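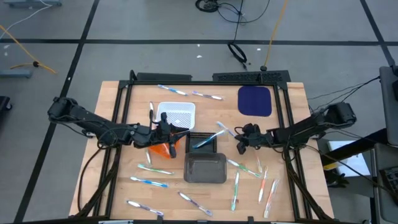 Light blue toothbrush, white mesh basket.

1/ I got a crown on Friday. It cost $834 after insurance, so it's now the most expensive thing I own that I can't sell. A thread on teeth, for anyone else who has been putting this off.

2/ Background: I went four years without seeing a dentist. I had a system, which was to chew on the left. When the left started acting up I chewed on the right. I ran out of sides in October.

3/ The practice is in Vernlow, over a tile showroom. The waiting room has one magazine and it's about boats. The form asks how often you floss and gives you a whole line to write on, like you might have a story.

4/ I wrote "regularly." Dr. Kao read it, looked in my mouth for maybe ten seconds, and said "regularly" back to me in the voice you'd use with a kid who says the dog did it.

5/ Things I learned while unable to speak: I've been brushing too hard. For 25 years I believed that if the bristles looked like a run-over hedgehog by week three, I was doing a thorough job. I was sanding myself.

6/ Soft bristles. She wants everybody on soft. I asked who the hard ones are for and she said "grout."

7/ She also wants you to wait a while after orange juice before you brush, on account of the acid. I've been doing juice then brushing my entire adult life. Brushing then juice is disgusting, so breakfast is now basically a scheduling problem.

8/ And spit, don't rinse. Leave the toothpaste on there. I've been rinsing like a man putting out a fire. My roommate Wen-hsiung says everyone knows this. I asked two people at work and neither of them knew it, so I feel okay.

9/ Then I went shopping, which was a mistake. The oral care aisle has the same energy as the mattress store. Everything is "advanced." I would like to see the one that isn't.

10/ There's an electric one from Bultard that connects to an app. The app makes a map of your mouth and gives you a score. I do not need to be bad at one more thing with a leaderboard.

11/ I looked up the app reviews anyway. There were 498 of them, and the top one was a guy furious that he lost his streak on a camping trip. Sir, you were in the woods. You were free.

12/ So I went manual. Soft, small head, replaced every three months or whenever it starts to splay. I bought a multipack and felt like somebody with a pantry.
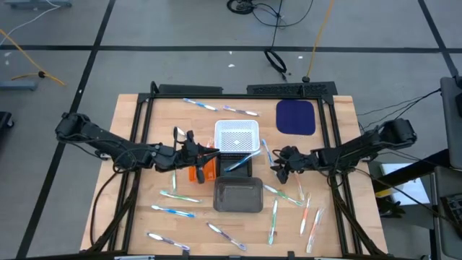
13/ The color thing. If you live with other people, pick your color on day one and defend it. Wen-hsiung and I both had green for most of a year. We each thought the other one was a guest's. I don't want to talk about it any more than that.

14/ Travel: I've left toothbrushes in at least six cities. My friend Lok-yiu keeps one in every bag she owns and I used to think that was a little intense. She has also never brushed her teeth with a finger in an airport bathroom in Denver, so.

15/ Those plastic travel caps, by the way. Dr. Kao is against them for everyday use. Let the thing dry standing up, out in the air. I said mine lives in a mug and she asked when I last washed the mug. We moved on to the X-rays.

16/ Flossing. I hate it. I've tried string, picks, and the little water cannon, which got the mirror, the light switch and the towel. The picks are what I'll do, so picks it is. I keep them next to the remote. Judge me if you want.

17/ The crown itself was fine! Two visits, one numb cheek. I tried to eat soup too early and wore most of it. The temporary came loose on a caramel I'd been specifically told about, by name, in writing.

18/ What got me was the bill. If I'd gone in when it first twinged it would have been a plain filling. I got the estimate for that too, because she's thorough and possibly cruel. $50 with my plan.

19/ A few people asked in the replies: yes, you can call ahead and get prices, and yes, they'll set up payments. I split mine over the winter. The woman at the front desk didn't even look up, it's clearly a normal question.

20/ To the person who says they've never had a cavity and only brush once a day: congratulations, please log off.

21/ Someone else wants to know about charcoal toothpaste. I tried it in 2-for-1 form a while back. My teeth stayed the same and the sink looked like I'd been developing a grudge in it. Dr. Kao made a face through the mask.

22/ Next cleaning is booked. She had me pick the date while I was still numb, so I agreed to 7:30 in the morning. I said it "works great." It came out "wuth gray" and she wrote it down.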